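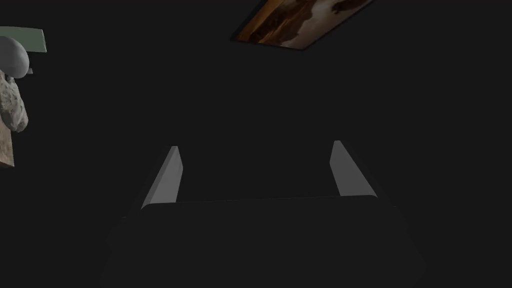
Why I want our robotics club to fail in public more often

I coach the after-school robotics club at Akier, and I've been doing it long enough that parents now ask me the same question every October: when do the kids get to touch the robot? My answer this year was "later," and boy, did I hear about it. We spent most of the season in simulation. Kids at keyboards, a gripper on a monitor, a lot of groaning. I'd like to defend that choice, and then complain about the part of it I think we got wrong.

The old way first, so you know where I'm coming from. We used to build in the fall, drive in the winter and panic in the spring. One arm, a long line of kids, and whoever was boldest in the first week got the controls and kept them. I watched really thoughtful students spend an entire year holding a screwdriver for somebody else. Tímea Sipos graduated without ever running her own code on the hardware, and she was the best programmer we had! I still feel bad about it.

In simulation everybody gets an arm. That's the whole argument, as far as I'm concerned, and I'd make it to any school board in the state. You can crash it into the table 39 times before dinner and the only thing that gets hurt is your pride. Brahim Kettani logged 2436 attempts at one pick-up task over the season (he named every run, which I did not ask for and can't seem to stop). On the real arm he'd have gotten maybe one turn per meeting, and he'd have spent it being careful. Careful kids don't find out much.

And the view from the wrist is a great teacher. If you've only ever watched a robot from across the room, you think of it as a thing that knows where it is. Then you sit down and look out past two gray fingers into a big patch of dark gray, with the stuff you might want shoved off to one side, and you get it right away. The robot doesn't know anything! It has that view and whatever you told it. Essam Ragab, who is fourteen and not easily impressed, looked at that camera for a while and said, "So it's like reaching behind the couch." Yes. It's a lot like reaching behind the couch, and I've stolen that line for every new member since.

Now the complaint.

We took the club to the Esquivel meet this spring, and the judging there rewards a clean run. You submit your best one. You get points for a tidy report, and the report has a box for your success rate over 1000 trials. So what do the kids do? Exactly what I would do. They make the task easier until the number looks nice. They put the object right in the middle, always the same way up. One team we ran into there (lovely kids, matching shirts) had a beautiful number, and when Yolanda Villanueva asked what happened if you nudged the starting position, they told her they hadn't tried that, in the tone you'd use if someone asked whether you'd tried setting it on fire.

I'm not blaming them. My own students did it too, and I helped, and I knew better. I sat there at the kitchen table trimming our report so the ugly runs ended up in an appendix, and we placed well, and I've been grumpy about it ever since.

What I'd like to see is a meet where the ugly runs count. Let each team bring the failure they learned the most from, play it back for the room, and explain it. Score the explanation. I've seen what that looks like on a small scale: Amr Morsy gave a talk to our club on why his gripper kept closing on nothing, and it was the best meeting of the year. He'd gone through 192 bad grabs by hand and found that he'd mixed up two frames of reference, so the arm was reaching for a perfectly sensible spot in the wrong direction. The younger kids asked him questions until the custodian needed the room. No clean run has ever gotten that reaction from them.

People tell me failure doesn't make a good show for the parents. I don't buy it. Parents love a story, and "it worked" is a pretty short one. A few of the other coaches worry that judges can't score something so squishy, and okay, that one's fair. I don't have a rubric. But we already score "team spirit" out of ten with a straight face, so I think we could manage.

We do still have the real arm, by the way, and it comes out of its cabinet in the last part of the year. Everyone who has a working program gets a turn, and so does everyone who has a broken one they can explain. I'm keeping that rule. I've also written to the Esquivel organizers about an unsuccessful-run category, and if your club would bring a team, please write to them too, so it isn't only me.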